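Stikstead Laboratory – Gallery: Software for Two-Handed Packet Handling

Inton is the laboratory's software stack for tasks that need two grippers working on flexible packaging. It covers recording, perception, planning and low-level control.
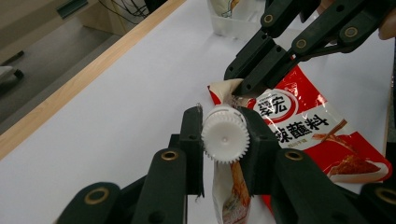 The stack is maintained by the Manipulation Software Group and is used in all of the group's current work on food pouches, sachets and similar soft goods. The entries on this page introduce the main parts of the system and state where each one stands at the current release. Page last revised 29 October 2025.

Recording and synchronization
Demonstrations are recorded with hand-held grippers and stored as paired streams, one for each hand. The recorder aligns the two streams on a shared clock and rejects a session when the clocks drift too far apart. The present collection holds 659 accepted demonstrations, all of which have been through the alignment check in its current form.

Grasp labeling
Operators mark the moment at which each gripper closes and the moment at which it releases. The labeling tool proposes both from the finger opening, and the operator confirms or moves them. Proposals are least reliable on thin packet corners, where the fingers are nearly shut before contact is made. A revised rule that also considers image motion near the finger pads is being tested.

Perception of soft packaging
Packets fold, crease and reflect light, and a single rigid model does not describe them well. Inton therefore represents a packet as a printed surface with a small number of graspable regions: corners, sealed edges and caps. A toothed cap on a squeeze pouch gives the perception module a firm feature to work from, while the crumpled corner of a sauce packet must be found again in each new view. Glossy film remains the main source of error. The module reports a confidence value with every region, and the planner will not act on a region that falls below the set limit.

Reading printed labels
Label text is used to tell products apart and to estimate which way up a packet is lying. Chinese and Latin characters are handled by the same reader. Large characters such as 辣蘸料 are usually enough to settle the orientation; smaller lines of print are ignored unless two products share the same main text.

Planning for two hands
The planner, Soler, treats the two grippers as one system with a shared workspace. It assigns a region to each hand, checks that the fingers and the packets can pass one another, and then orders the motions. Where both hands must be close together, Soler keeps one still while the other moves. This is slower than moving both at once, and the group has accepted the delay for the present release.

Control
Grip commands are sent at a fixed rate and limited by a force ceiling set for each product class. Squeeze pouches have a lower ceiling on the body than on the cap – a distinction that was missing from version 2 and was added in version 3 following requests from users. If a command arrives late by more than 300 milliseconds, the controller holds its last position and returns an error to the planner.

Replay and review
Filitwood is the viewer used to inspect recorded and planned motion side by side. Reviewers can step through a demonstration, show or hide the detected regions, and attach a note to any moment. Notes are saved with the demonstration and appear the next time it is opened. Export to common video formats is supported; export of region overlays is not yet complete.

Availability
Inton, Soler and Filitwood are provided to partner laboratories under a research agreement. Requests should state the gripper hardware in use, the operating system of the control computer and the type of packaging to be handled. The next maintenance release is planned for December and will include the revised grasp labeling rule, provided that testing is complete. Existing partners will receive installation notes by mail and do not need to submit a new request.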